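# A small shelf for the back of the counter

*October 10, 2026*

Pusura is a housewares workshop on the ground floor of an old shoe repair shop in Vosthorpe, two doors from the bus garage. Two people work there. One of them handles orders and shipping. The other does the metalwork and cuts the boards, and she agreed to talk about the Itero, the countertop shelf the shop is known for locally.

It has a dark metal frame and two boards of light wood, one above the other. It stands at the back of a counter or a table and holds the things people reach for at meals.

"I made the first one for my own kitchen seven years ago," she said. "I had a counter that was too deep. Everything slid to the back and I'd find it there a month later. I wanted something at the wall that would lift half of it up."

The first version was all metal. She used it for one winter and disliked the noise. Cups rang when they were set down, and small things tipped over on the wires. She put a piece of scrap pine in the bottom and left it there.

"Then I cut a second piece for the top. I meant to go back to metal with a tighter weave, but the boards worked. You can lift them out and wipe them. If one gets stained, you sand it or turn it over."

Customers ask her about the finish more than anything else. She sends the boards out with one coat of oil and tells people to add another when the wood starts to look dry. She does not sell the oil. Any food-safe kind from the hardware store will do, she said, and a bottle lasts years.

The shop sold 447 of the shelves last year. Most went to people in apartments. A few went to Bhutto, a lunch counter across the street, where they hold sugar, napkins and the spoons for soup.

"They're hard on them over there," she said. "I've replaced boards for them. I haven't replaced a frame yet."

I asked how she thinks a small shelf should be loaded. She had clear opinions on that.

"Heavy on the bottom, and I mean plates and bowls. Cups go on top, and only one row of them. People put two rows up there and then they have to move the front row to get to the back row, so they stop using the back row. At that point you've got a shelf full of cups you don't drink from."

She keeps flatware off the shelf entirely. At home it goes on a tray beside it, with a cloth underneath. The cloth stops the spoons from sliding and catches the last of the water when they haven't dried all the way. She folds it so that it fits inside the rim, and it goes in the wash with the dish towels. She has tried cups, jars and a drawer divider and went back to the tray each time.

"With a tray you can pick up the whole business and carry it to the table. Then you carry it back. For kids it's the easiest thing in the world, they can set the table in one trip."

The tray should have a raised rim, in her view, and it should be a color that doesn't match the counter. She has a light counter and lost a white tray on it more than once. She also likes a child's spoon or two with colored handles, even in a house with no children, for jam and mustard.

We talked for a while about walls. A shelf like this is open at the back, so whatever is behind it shows. She used to tell people to keep the wall plain. Since June she has changed her mind, after repapering part of the shop in a zigzag pattern of gray and near white.

"I thought it would be too much. It's a busy pattern, and then there's the frame in front of it, and the grain in the wood. But the boards are pale and they're calm, so your eye goes there. What I wouldn't do is put a lot of patterned dishes on it as well."

Her other advice about walls was practical. Leave a finger's width between the shelf and the paper – the frame will rub if it is pushed tight, and the mark doesn't come off. Pull it forward every so often and clean behind it. Gray counters show smudges less than white ones, she said, but they do show scuffs, and dragging a frame across one is the quickest way to make them. Lift it with both hands. A board for the shelf weighs almost 790 grams in pine, so it helps to take both of them out first.

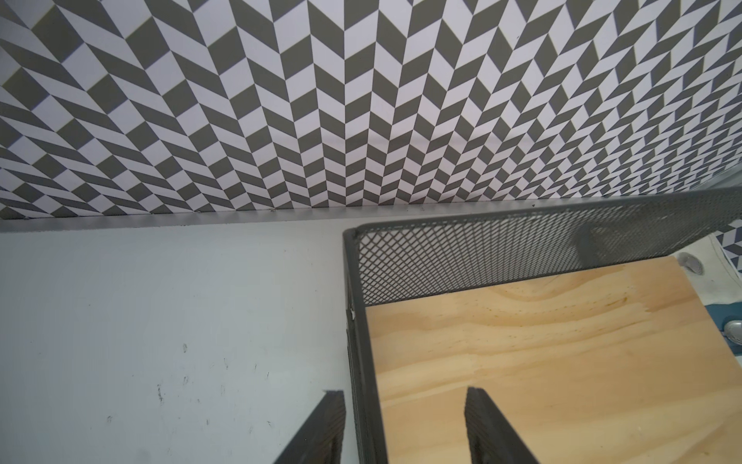
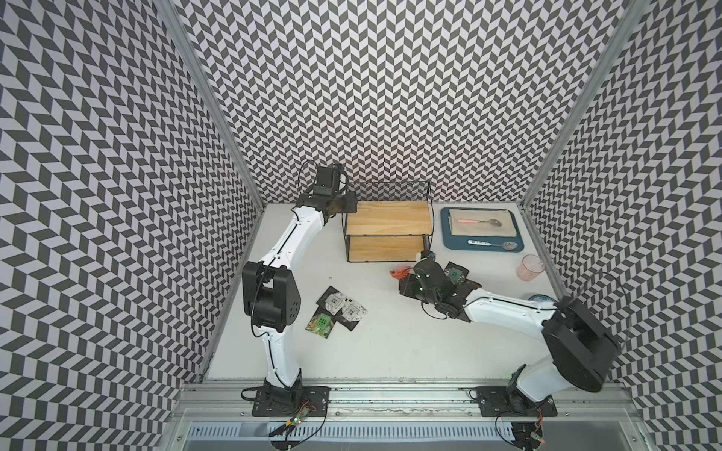 Before I left I asked what someone with very little counter space should put on the shelf first.

"The things you used at breakfast," she said. "Wash them, dry them, and put those up. If there's still space after dinner, add what you used then. Leave the rest in the cupboard for now."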